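I met Cayetano Vallejo at the long counter in Brollbridge's only decent diner, and he'd already ordered for both of us. He's been tuning pianos for 20 years, mostly in church halls and people's front rooms, and he talks with his hands so much that I moved my coffee twice.

"I never wanted to play," he told me. "My aunt played, and she was terrible, and I loved it. But I kept looking inside the thing."

He learned the trade in Lozano from a man who let him do nothing but listen for the first 6 months. No tools at all! I asked if that drove him crazy. "Sure," he said. "Then one morning in March I heard a string drifting and I knew which one. I went and bought myself a donut." 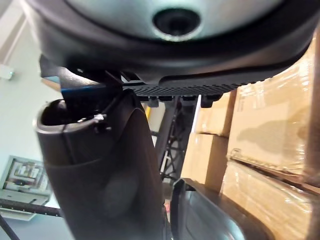 Tuning an old upright takes him 2 hours if it's been looked after, and most haven't been. He finds coins, pencils, once a whole set of false teeth (he gave them back). A lot of the job is feel, he says, and he's picky about anything he has to hold on to. I'd been thinking about that black ridged plate with the tiny bumps all along its lower edge, so I asked if he likes a textured grip on his tuning lever. He made a face. "Smooth wood. Bumps chew up your palm by lunchtime. My friends in Stultance all use rubber and I tell them they're wrong."

We got onto money, as you do. He charges less than he should and he knows it – his sister does his books and brings it up every Christmas. Almost 300 families have him on their list now, and some of them only call when a wedding's coming.

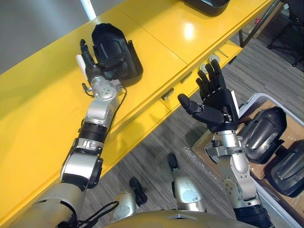
What he really wanted to talk about was the grand at the old Bindetov ballroom. It hasn't been tuned in years and he's been asking for the key since last fall. "They keep saying next month," he said. "I don't even want to be paid. I just want an afternoon with it."

I asked what he'd play first, once it was in tune. He laughed and said he knows one song, his aunt's, and he only knows the left hand.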